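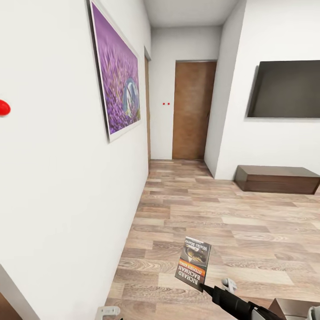 I'm looking for people who have never worked with robots to come and judge what a robot is up to. If you can look at a short clip and say "I think it wants the bag," you're qualified, and I'd love to have you in the next round of the Grollunham study!

Quick background. I work on the Chauvin project, where we study how people read the intentions of a robot with two arms doing household chores in simulation. All of it happens in rendered rooms (walls, floors, doors, furniture, stuff lying on the floor), and you watch from the robot's side of things. We pause the clip partway through and ask you what the robot is going for, how sure you are, and when you made up your mind. Then we compare your answer with the goal the controller was given.

In the pilot we showed people 1,031 clips. For 676 of them, most viewers named the right goal before the gripper closed on anything. I was expecting far fewer, so I spent a couple of weeks convinced I'd messed up the scoring. I hadn't, but what I did find was that the clips people got wrong clump together. They're heavy on soft and floppy things, and on moments when both fingers are near an object and you can't tell if the robot means to grab it or nudge it out of the way.

Bags are the worst. A box gives you a clear idea of where a hand would go. A bag has straps, an opening, sides, and a bottom, and our pilot viewers all had a different favorite — plenty of them wrote "handles" with full confidence when the goal was to squeeze the body.

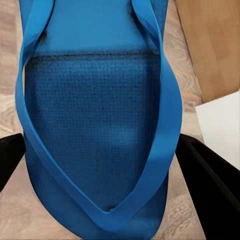
*The tote bag, with a gripper finger on either side of it.*

So the new round is built around that kind of moment. We want to know whether people guess from the fingers, from the object, or from whatever they'd do themselves. My own bet is the last one, but I've lost bets on this project before (ask anyone in the Clolard building about the teaspoons).

**What you'd be doing**

You come in for one session at Clolard, second floor, the room past the printers. You sit at a screen with a keyboard and a set of headphones you can ignore. We start with a practice block so you get used to the pausing, and then you do the real thing in three blocks with a break after each of the first two. In the first block you type your guess in your own words. In the second you pick an object by clicking on it. In the third you tell us what you'd want the robot to do next, which is my favorite part to read afterward.

There's no speed score. Please don't race! The pilot group kept apologizing for being slow, and the slow answers were some of the most useful ones we got.
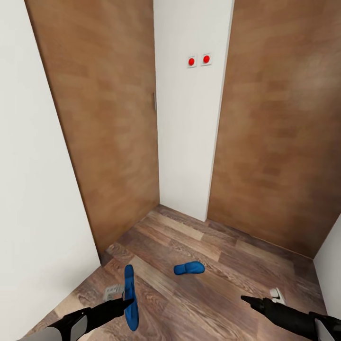

Dronum Bulletin, Issue 21, page 3

Shoes are new this time. In the set I'm putting together now, one blue insole can be upright in the left gripper while another is lying on the floor, with the right gripper open and free. Is the next move toward the second insole? Toward the sneaker? Is it going to do anything with the right arm at all? I showed a still like that to people at lunch and got an argument that outlasted my sandwich. That's exactly the sort of disagreement I want on record, with more people and less mayonnaise.

We're also changing how we count a correct answer. In the pilot you had to name the object and the action together, and I think that was too strict. "Picking up the insole" and "moving the insole" were scored differently even when the viewer plainly had the right idea. Now object and action get separate scores, and I'm going back through the old answers by hand to do the same. If you took part in the pilot, thank you, and sorry, you can't do this round. You've seen too much.

**Who can take part**

- Adults who are comfortable reading and typing in English
- Normal vision, or glasses or contacts that get you there
- No job or coursework in robotics, past or present (a robot vacuum at home is fine)
- Not a pilot participant

Gamers are very welcome. So are people who hate games. I had too many of the first kind last time, and I'd like to even it out.

**What you get**

A gift card for your time, paid even if you decide to stop early, plus coffee and decent cookies. I'll also send you a plain-language summary when the results are written up. We keep your answers under a number, and your name lives on a separate sheet that gets shredded once the payments are done. We don't record your face or your voice.

**How to sign up**

Leave a note at the Dronum front desk with your name, a way to reach you, and whether mornings or evenings are better. Sign-up closes Saturday, December 7, 2019. I'll write back to everybody, including people I can't fit in, and if we run over I'll keep a list for the follow-up in March.

If you're on the fence because you think you'd be bad at it, come anyway. We need the wrong guesses as much as the right ones. And if you have a friend who always insists they know what the dog is thinking, bring them along too.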